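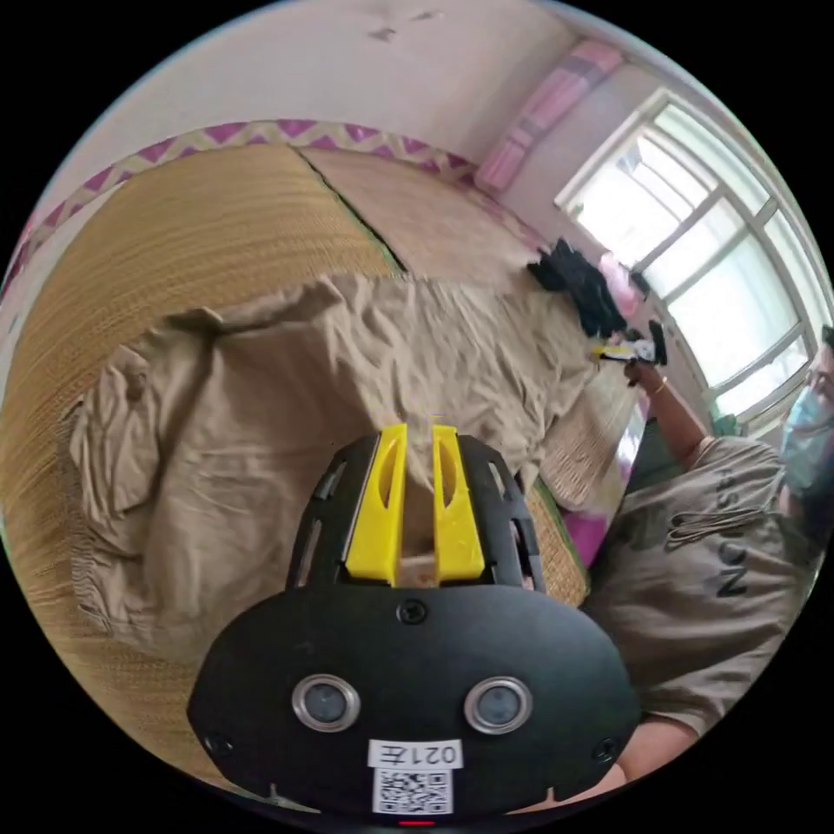 Do you need a mattress pad if you sleep on a straw mat?

Most people skip it in summer, because the whole point of the mat is the cool surface against your skin.

Print this article | E-mail to a friend

I bought my first woven mat in May for 700 square feet of apartment with no air conditioning, and I've been a bore about it ever since (ask my neighbor Gualtiero Gatti, who now owns two!). Mine came from Ondar, a little shop in Drornby. It rolls up like a rug, and every morning I shake out the bedding and wipe the weave down with a barely damp cloth.

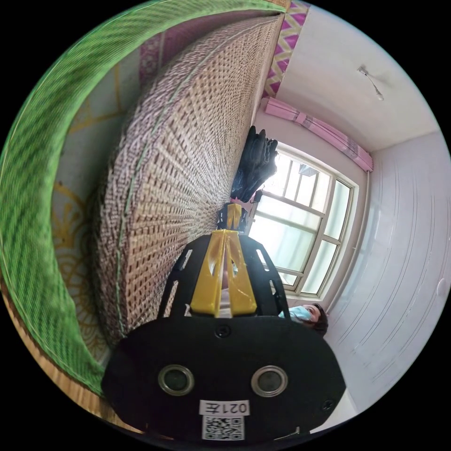
Edges were what I got wrong the first time around. I picked a cheap mat with nothing sewn along the sides and it frayed onto my pajamas within 5 weeks. Now I look for a trim like the pink-and-purple one on this mat, and I'm a sucker for a stitched line too, the light green one here especially. Run your thumb along the binding before you pay, and if it lifts, put it back.

Then there's the laundry problem. My bed is where clothes go to wait, and I'll happily drop a week of it on the mat and fold right there.

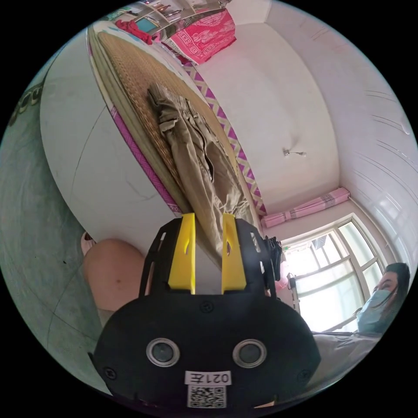
Pants go first in my house, pockets emptied, legs together, folded in thirds. Watch the zippers and buttons, though! Drag them across the straw and they'll snag, so lift and set down.

738 shares | 5 comments

Related:
Cool Sheets for Hot Nights
Folding With Ju-won Kwon
Naven's Best Summer Blankets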